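Cakcombe gym moves strength classes online and lends out its weights

April 30, 2020

A strength gym in Cakcombe has lent almost all of its free weights to members so that they can keep training at home while its doors are shut.

Cultineck, which opened in a former carpet warehouse on Hakeck Road, has handed out dumbbells, kettlebells and resistance bands to 119 members since it closed in March. The gym is also running live classes by video in the mornings and evenings, led by its usual coaches.

Owner Parvathi Iyengar said the idea came from a member who asked to borrow a single kettlebell on the last evening the gym was open.

"I said yes without thinking much about it," she said. "Then the next person in the queue asked the same thing. By the time we locked up I had a page of names and no idea how we would keep track of it all."

Each item now has a number painted on it and is listed in a spreadsheet against the name of the borrower. Members who could not collect their kit had it dropped at the door by Sylvain Fleury, the gym's head coach, using his own van. Nothing is charged for the loan, but members are asked to sign a short form and to keep the weights indoors.

The heaviest items have stayed where they are. Barbells, squat racks and the larger plates were not offered, partly for insurance reasons and partly because few people have a floor at home that would take them. Mr Fleury said he had turned down several requests for a full bar and 100 kg of plates from members living in upstairs flats.

"You can do a lot with one dumbbell if you slow everything down," he said. "Split squats, single-arm rows, floor presses. Take three seconds on the way down and a light weight gets heavy quite fast. The people who used to lift the most have complained the most, and they are also the ones who were sore after the first week."

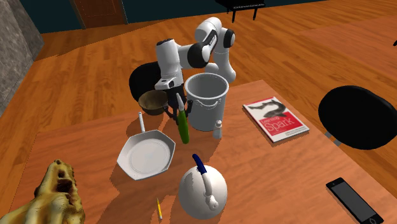 The live classes last 40 minutes and are kept small enough for coaches to watch each person's form on screen. A recording is put up afterwards for those who work shifts. Members have been asked to place their phone or laptop side-on and at hip height, as the coaches found that a camera on the floor made it hard to see whether a back was straight.

Lucian Munteanu, a delivery driver who joined Cultineck two years ago, takes the evening session in his kitchen. He borrowed a pair of dumbbells and a long band.

"I have to move the table and shut the dog out," he said. "It's not the same as being in there with the music on, but I would have stopped altogether otherwise. I know what I'm like."

A separate class for over-60s has drawn more people than it did before the closure. It is taught by Maricica Manole, who used to run it in the side studio on weekday mornings. The exercises are done with a sturdy chair and, for those who want it, a light band. She rings anyone who is new to video calls the day before to help them get set up.

Ms Manole said some of those taking part had never been inside the gym. "They are the sisters and neighbours of my regulars," she said. "One lady joins from Iordache Court with her door open so that the woman across the landing can follow along too."

Money remains a worry. The gym froze all memberships when it closed and gave members the choice of paying a reduced rate for the online classes or nothing at all. Just over half have carried on paying something. Ms Iyengar said the income covered the coaches' hours but not the rent, and that she was in talks with the landlord about putting off payments until July.

She has also applied for a grant from the small business scheme and is waiting for a reply.

The gym's summer powerlifting meet, which brought 300 lifters and spectators to Cakcombe last year, has been called off. Entry fees will be paid back in full by the end of next month. Ileana Hodoroagă, who organises the meet, said a smaller event might be held later in the year if the rules allow, but that no date would be set for now.

"People need a good run of proper training before they go near a platform," she said. "I would sooner leave it until next year than have someone come back cold and try for a personal best."

In its place she is planning a press-up and plank challenge that members can enter from home, with results sent in by video. There will be 2 age groups and no entry fee.

Cultineck has not said when it expects to reopen. Staff are using the time to repaint the changing rooms and to move the racks further apart – a job that Ms Iyengar said had been put off for years. Borrowed weights will not have to be returned until the gym has been open again for a fortnight.

Members who have not yet borrowed anything can still ask, although only bands and a few of the lighter kettlebells are left. Places in the over-60s class are open to non-members and can be booked through the gym's website or by phone.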